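Getting started with the Cemico two-hand gripper kit

Updated 1 August 2024

If you have been thinking about collecting your own handling data without tying up a robot arm all day, the Cemico kit is a lovely way in. You hold one gripper in each hand, do the job as you would like a robot to do it, and the kit stores what the grippers did. I have been using it since July on our Flirkemham bench and I still look forward to switching it on!

You will need the kit itself, a sturdy table you can reach across from one side, and a computer with a decent amount of free disk space. Clear 60 GB before your first long session. I didn't, and lost an afternoon to moving folders about.

Step 1. Set up the table
Go for a pale, plain surface. A dark tray or box stands out nicely against it, and a few smudges do no harm at all. Put the object you want to handle where both hands can get to it without crossing over, then tape two small marks on the edge of the table so you can go back to the same starting spot.

Step 2. Connect the grippers
Plug in the left one first, wait for Drullilell (the recording program) to list it, then do the right. If you plug in both together they sometimes come up swapped, and you'll only find out when you play the recording back. Let the cables drop away from your wrists and give yourself more slack than you think you need.

Step 3. Check the fingers
Open and close each gripper fully, slowly, and watch the opening value on the screen. It should move smoothly from one end to the other. If it sticks or jumps, run the finger setup again from the Tools menu. Have a look at the pads too: fluff on them is fine, but a lifting corner needs pressing down or replacing. We get our spare pads from Van Leeuwen and they fit very well.

Step 4. Practise before you record
Do the whole movement a few times with recording off. Go slower than feels natural, keep your elbows loose, and bring the two grippers in from opposite sides of the object. An oval tray is a brilliant first object (long enough for two hands, low enough that you can see over it).

Step 5. Record
Press the start key, hold still for 2 seconds, do the task, hold still again and stop. Those still moments make trimming so much easier later on. Keep each recording to a single task, and save it under a name you'll recognise next month.

Tray task, seen from the grippers and from overhead:
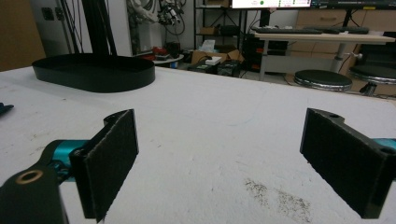
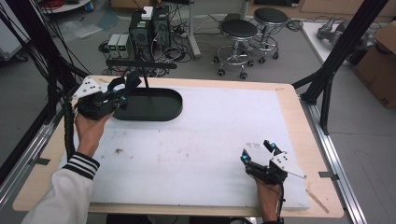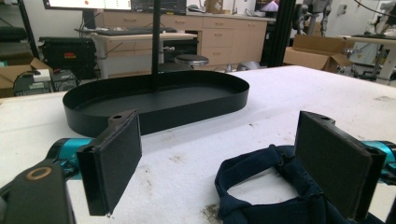

Step 6. Look through what you have
Play back every recording at double speed on the first day. Delete the ones where you stopped to scratch your nose, and keep the slightly clumsy ones, they're useful! Our folder stands at 1,829 recordings now, and some 1,000 of those are good enough to train on as they are.

What I'd change: the start key is too easy to hit with your sleeve, and the printed guide skips the finger setup completely. The grippers also get heavy towards the end of a long session, so take proper breaks. Apart from that I'm very happy with it, and next on my list is trying the same steps with soft things like cloths and straps.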